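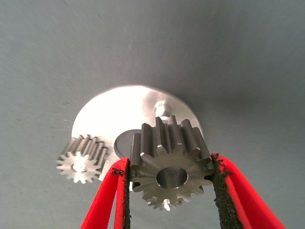 Gear insertion on the round plate, large gear in the grip.

Every lab with an arm has a gear task now. Fine. Good task. Tight fit, teeth that have to mesh, no hiding. What we don't have is any shared idea of what counts as done, and I'm tired of reading numbers that can't be set next to each other.

Take two reports that crossed my desk in one week. Vornard says 1266 insertions. Brultach says 2203. Which is better? No idea. One counts a gear as inserted when the arm lets go. The other wants it seated flat on the shaft and turning with its neighbor. Those are different jobs and they got the same word.

So, rules. Short ones, the kind that fit on a sheet taped by the bench.

Write down what success means before the first run. In plain words, with a height and a turn test. If the definition changes on day two, day one goes in the bin. Yes, all of it.

Report the finger pads. I mean it. Foam frays, foam packs down, and a gripper with tired pads holds a gear differently than one with fresh ones. Look at the ragged black fibers at the top of the pads up there. I've read papers with four pages on the network and not one word on what was touching the part. Log the pad change like you'd log a software version. Material too, and who glued it on.

Say where the parts started. Same spot every time is a fine experiment, just don't call it general. Saimi Tikkanen at the Lendville shop moves her plate before every run and writes the new position in a notebook, and her success rate looks worse than everybody elses. I trust it more than anything else I've read this year.

Count the human hands. Somebody nudged the gear, somebody restarted the run - that's a failure or it's a separate column. Pick one.

The Tufa draft, out for comment since November, gets maybe half of this. It has 23 clauses and 10 of them are about file naming. File naming! Nothing at all on pads. The clause on resets says "where practical", so it may as well not be there.

I know the objection, small labs can't afford the paperwork. It's one page. You already know the answers, your just not writing them down. And the small labs are the ones who get hurt when a big shop posts a loose number and a buyer believes it.

Comments on the draft are still open. Send some. Start with the pads.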